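Gripper and Camera Comparison: Picture Gallery

Olthorpe Robotics Laboratory
Last updated: April

The Olthorpe Robotics Laboratory compares grippers, arm controllers and camera positions for two-armed mobile robots intended for use in ordinary rooms. This gallery accompanies the first stage of that comparison, all of which was carried out in simulation.
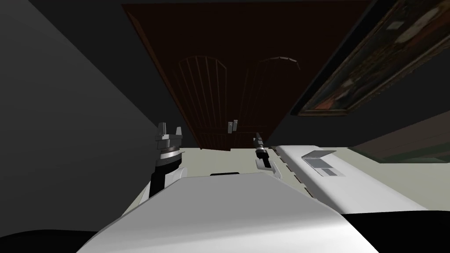

The first stage had a limited purpose. Before any hardware is ordered, the laboratory must decide which of two parallel-jaw grippers should be fitted, and whether a camera carried on the body of the robot gives the controller a useful view of both hands. The two candidates are referred to by their project names, Varka and Drulleck. Varka has the longer fingers and the narrower mounting plate. Drulleck is shorter and closes with more force, but its wider housing hides more of the object from the camera during the final part of a reach.

Each gripper was tested on the same set of tasks: reaching for a door handle, picking up a small item from a counter, and moving a light object from one hand to the other. The stage comprised 3,786 simulated trials. Every trial began from a stored starting pose, and the same list of poses was used for both grippers. A trial was recorded as complete only if the fingers closed on the target and held it until the end of the allotted time.

Varka completed 91 percent of its trials and Drulleck completed 82 percent. Most of the difference came from the door handle task, in which the Drulleck housing tended to touch the face of the door before the fingers had reached the handle. On the counter task the two were close enough that the laboratory does not regard either as the better choice.

A tilted camera view was included in the comparison at the request of Béla Juhász, who leads the controller work. In this view the arms rise from the lower part of the picture and the room leans with the camera. Level views are easier for a person to read, but the controller does not depend on a level horizon, and the tilted view kept both grippers visible during more of the tasks. Contact with a wall or with furniture was recorded separately from missed grasps, so that errors caused by poor visibility could be told apart from errors in planning the path of the arm.

Two controllers were used. The older one moves each arm to a fixed sequence of positions. The newer one, named Adams within the project, corrects the path of the arm as new camera data arrives. Adams was the slower of the two and was used for 80 percent of the trials. Results for the older controller are held by the laboratory and may be requested in writing.

Readers should note that simulated contact does not reproduce the friction of real finger pads, and that the figures given on this page apply to the first stage only. The second stage will repeat the door handle task with physical grippers on a bench. Pictures from that stage will be published on a separate page.

Related items
Varka and Drulleck: Finger Length and Reach
Notes on the Adams Controller
Choosing a Camera Position for Two-Armed Robots
Bench Testing: Plan for the Second Stage

Contact the laboratory | Copyright Olthorpe Robotics Laboratory | Back to top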